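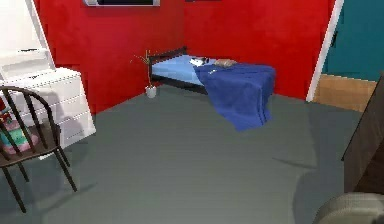

I went to the Kuvau open day for the software, and I'd better admit that straight away because most people in the queue were clearly there to see something with wheels drive about. Kuvau is the simulation and planning side of Furukawa, tucked into two floors over a print shop, and once a year in April they let the rest of us in to poke at things. My first stop was the virtual flat, which is where they try out the code before it gets anywhere near a motor. The bedroom has bright red walls, properly loud ones, and a dark blue blanket hanging down off the foot of the bed in folds, and I spent far longer in there than I'd planned to. I got in at ten and was still talking about that blanket when they put the sandwiches out!

Our guide for the morning was Fumiko Hayashi, who looks after the planner. She talks very fast and draws on anything flat. What she wanted us to understand first was the difference between what the simulator knows and what the robot's software is allowed to know. The simulator has the exact position of everything in the room, obviously, as it drew the room. The perception code gets only the rendered view and a depth map, and has to work out the rest for itself. They have a strict rule about not letting one leak into the other, and apparently somebody broke it by accident last year (a debug flag left switched on) and they had two very happy weeks of brilliant results before it was spotted.

The perception part is called Rallex. It takes in the view, picks out what it reckons are separate objects, and puts a label and a score on each. Fumiko put the labels up on the big screen over the red bedroom and let us shout out places to send the camera. The bed, the drawers and the chair were easy, high scores every time, though the chair has those thin upright spindles in the back and the outline Rallex drew round it kept filling in the gaps. Does that matter? For driving past it, no. For hooking something over the back of it, yes, quite a lot, and there was a good ten minutes of discussion about whether you fix it in the perception code or just tell the planner to be wary of chairs. I was on the side of fixing it. The man beside me, who writes warehouse software, thought I was mad.

The plant by the head of the bed was more fun. It's a sparse little thing with a few spindly stems, and Rallex would find the pot from one position, then the pot and half the stems from another, then lose the stems altogether when the camera swung round. They keep a running score for this sort of flicker. Each object gets a history, and a label has to hold up for 7 views in a row before the planner is allowed to rely on it. I asked why that number and Fumiko laughed and said it was the first one that stopped the evening test runs from falling over. I've picked plenty of settings that way myself, so I felt a lot better.

Then on to planning, through a door that sticks, with Fumiko walking backwards and still explaining. The planner is Astateck and it was what I'd really come for. You give it a job in a fairly stiff sort of language, so "go to the far side of the bed" turns into a goal area plus a list of things not to touch, and it looks for a route across the floor. A plain floor and a few bits of furniture ought to be simple, and mostly it is. The trouble is at the edges. A blanket that drapes over the side of a bed takes up room, but it's soft, so is it a wall or isn't it? Older versions treated it as solid and went the long way round. Then they had a version that treated all cloth as nothing at all, and you can imagine what that did to a set of wheels in simulation. Now cloth has a cost, somewhere between open floor and a cupboard, and the planner will brush past it if the other route is much worse.

We were allowed to change the cost ourselves with a slider. I set it silly low and the route went right through the folds, then nudged it up until it swung wide into the open floor, and there's a point in the middle where it dithers between the two and redraws itself every time the map updates. They've got a fix for that as well, a small penalty for changing your mind, and you can switch it on and off to see the line calm down. It was my favourite thing of the whole day, and I'd happily have paid to get in just for the slider.

After lunch there was a session on tooling, half as full as the morning, which is a shame as it was the most useful bit for anybody who does this for a living. Every change to the code goes through a batch of runs overnight. The current batch is 2267 runs across their collection of rooms, with the furniture shuffled, the lighting altered and the wall colours swapped about (hence the red, I suppose, though I forgot to ask). What I liked was the viewer. Click on a failed run and you get the rendered view, the labels, the map and the planned route all on one timeline, and you can drag back to the moment where it went wrong. Fumiko opened run 1263, a failure from the night before, and it took her under a minute to find that the map had shifted slightly when the camera turned too fast, and the planner had then politely steered round a chest of drawers that had moved in its head and nowhere else.

At our place we'd have spent a morning on that with print statements and a bad temper. I asked if the viewer was going to be released and got a "we'd like to", so make of that what you will. They said the file format at least is going to be written up, and I left my address on the list for it.

A couple of moans. The room with the big screen has no air, and the demo machine crashed when three of us tried to load rooms at the same time. The control talk at the end was also squeezed into a quarter of an hour, so we got as far as how the wheel speeds are smoothed and then had to stop for the closing bit. I'd have swapped the company history for another half hour of that without a second thought.

If you go next year, get there at the start and ask for the planner group. Bring a jumper for the stairwell, where you queue, and take it off again as soon as you're inside. The print shop downstairs does tea.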